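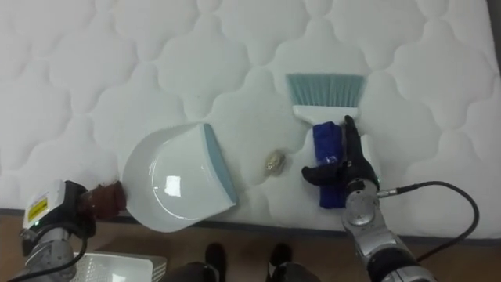
*Fig. 7. Dustpan on the left, brush on the right, one crumpled bit of trash between them.*

## 4. Setting up the sweeping job

Okay, if you've made it through Section 3, your Stomel is standing up by itself and both arms answer when you call them. Nice! Now we get to the part I built the thing for, which is cleaning crumbs off a bed. I use a bare quilted mattress. You can practice on a table if you like, but the stitching is where all the trouble is, so I'd go straight to the bed.

1. Hit the stop button and leave the arms parked while you set things out.
2. Lay the dustpan flat, with its mouth facing the brush side.
3. Put down one piece of trash. Just one! Foil or a candy wrapper is fine.
4. Run `wulter home` and wait for both wrists to settle.
5. Load the `sweep_bed` file. Grip force should read 483 on the brush side. If it says 900 you've still got the factory file in there, and it will squeeze way too hard (I cracked a brush handle that way in May).

> **Caution:** Keep your fingers away from the grippers during step 4. The arms take the shortest path home and they don't care what's in it.

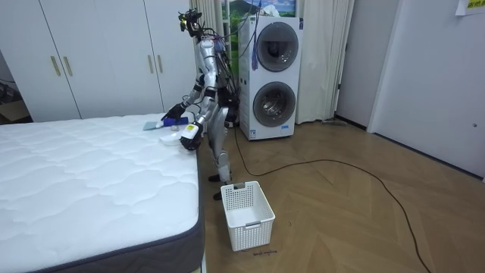

*Fig. 8. Standing position at the corner of the mattress, basket on the floor nearby.*

Next, where to stand it. I like the corner, since both arms can get to the bed from there and the knees don't have to do much.

6. Walk the robot up to the corner and lock the legs.
7. Check the cables down its back. You want slack, but not so much that a loop can snag on a knee.
8. Type `reach 200` and watch the hands. If the torso wobbles, back up a little and try again.

> **Note:** Any cable on the floor is a trip hazard for you too. Ask my shins.

9. Start the sweep at slow speed. Brush and pan should stay lined up with each other, bristles toward the pan's lip. 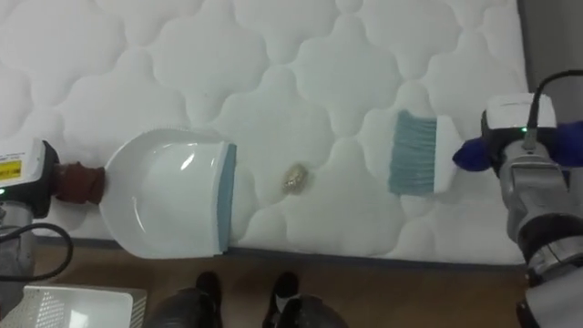 Milagros Henríquez wrote in to say she gets a cleaner sweep by holding the pan still and letting only the brush arm move, and that moving both at once just pushes the crumbs down into the seams. I tried it on my build and she's right, so that's the default in the new file. Set `pan_hold` to 1 if yours is older.

10. When the sweep is done, call `release` one hand at a time, brush first.
11. Let the hand come to rest before you reach in for anything.

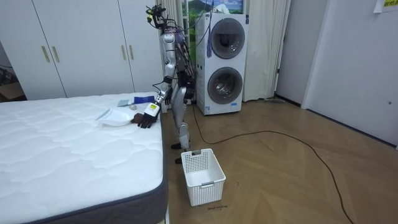

If a finger won't open after `release`, don't pry it! Cut power to that arm, count to five, and run `wulter home` again. Error 3717 means the wrist lost its zero, and for that you'll need to go back to Section 2 and redo the calibration.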